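Metal benches: which of the tips are worth your time
Updated March 5, 2026
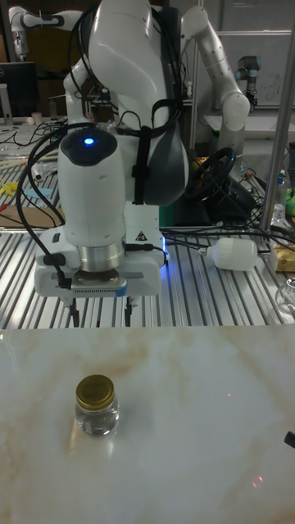 Cables on a metal bench.

I have read a lot of advice on looking after a metal worktop and I would throw out most of it. Much of it has been copied from kitchen pages, which copied it from pages about saucepans. What follows is what I tried on my own two benches, one stainless and one plain mild steel, and what I thought of it.

Vinegar for everything

Vinegar takes limescale off stainless steel, and it does it well enough if you wipe it on, wait a few minutes and rinse. It does next to nothing for grease. On bare mild steel it will lift light rust, and then, if you don't rinse and dry it straight away, it will give you a fresh coat of rust by the next morning. I have done this. The page I got the tip from had a row of happy comments under it, and I can only suppose they were written before the next morning.

Mixing the vinegar with bicarbonate of soda is worse. You get a lot of fizz, which looks like work being done, and then you have slightly salty water. Use one or the other. Bicarb made into a paste with a splash of water is a decent mild scrub for dried-on glue.

Washing-up liquid

Dull, cheap, and it shifts nearly all of what lands on a bench. Warm water, a small squirt, a soft cloth, then a second cloth to dry. Go along the grain if your steel has one. Most of the special sprays I have tried did no better, and Isano metal restorer, which cost me more than a week's lunches, left a film that picked up every bit of dust in the garage. Archie Dow swears by it and has sent me two photographs of his bench to prove it. His bench does look good. He also wipes it down every evening, and I suspect the wiping.

Wire wool

Keep ordinary wire wool off stainless. Tiny bits break away, lodge in the surface and go brown, and people then complain that their stainless has rusted. A nylon pad is safer. On mild steel you can use wire wool as hard as you like, but hoover up afterwards and keep it well away from batteries.

Oil, wax or nothing

Bare steel wants something on it. The usual quarrel is oil against wax, and both camps overstate their case. A thin wipe of light machine oil works and takes a minute, but it marks paper, fabric and unpainted wood. Paste wax takes longer, lasts longer and doesn't come off on your sleeves. I wax in November, before the damp sets in, and again when water stops beading.

Cooking oil is often suggested as a free substitute. It goes sticky. Getting it off took me a whole afternoon and a good deal of white spirit, with the door open.

Leads and cables

Every tidy-workshop page tells you to buy something: clips, sleeves, a tray, a box with a lid. I bought the 100 pack of Bedeo stick-on clips and had 76 left over when I gave up. The glue would not hold on metal that had ever been oiled, even after I had wiped it with meths. The ones I stuck under the shelf, on painted wood, are still there.

Things that did help:

Run leads off the back of the bench wherever you can. A lead that hangs over the front will be caught by a hip or a drawer sooner or later.

Fasten with hook-and-loop strips, the sort you can undo. Nylon ties look smart until you need to swap one lead and have to snip the lot, usually with the side cutters a bit too near the one you want to keep.

Leave slack by anything that moves, such as a lamp on an arm. A lead pulled tight will wear where it bends.

Check the edges. Folded sheet steel can have a burr on it that you won't see, and it will saw slowly through the outer covering of a cable. Run a rag along the edge (not your finger) and if it snags, take a fine file to it. If a covering is already nicked, replace the lead. Tape over the nick is a tip I see everywhere and I don't hold with it.

Label both ends of a long lead. Masking tape and a pen will do. The printed label machines are very nice, and mine has been out of tape for a year.

Magnets

Magnetic trays and strips are sold as the great advantage of a steel bench. First try a fridge magnet on yours, as plenty of stainless won't hold one at all. On mild steel they hold very well, and they also collect filings, which then scratch whatever you set down. Wrap the magnet in a freezer bag before you use it for picking up swarf. Turn the bag inside out over the bin and the bits drop off. I expected this one to be nonsense and it works.

Noise

A thin steel top rings when you hammer on it. The popular cure is a rubber mat on top, and the mat slides, traps damp and leaves a mark. Fixing a board underneath the steel does more. Mine is an offcut of 15 mm ply, held tight against the underside with a few bolts through the frame. It hasn't made the bench quiet, only bearable, and I would still take heavy hammering to the vice or the floor.

Scratches

You will get scratches. Toothpaste, banana skin and olive oil are all recommended and I have tried the first two. The toothpaste made one small area shinier than the rest, so now I have a scratch in the middle of a bright patch. The banana skin did nothing to the steel and I had to clean the bench again afterwards with washing-up liquid. I haven't bothered with the olive oil.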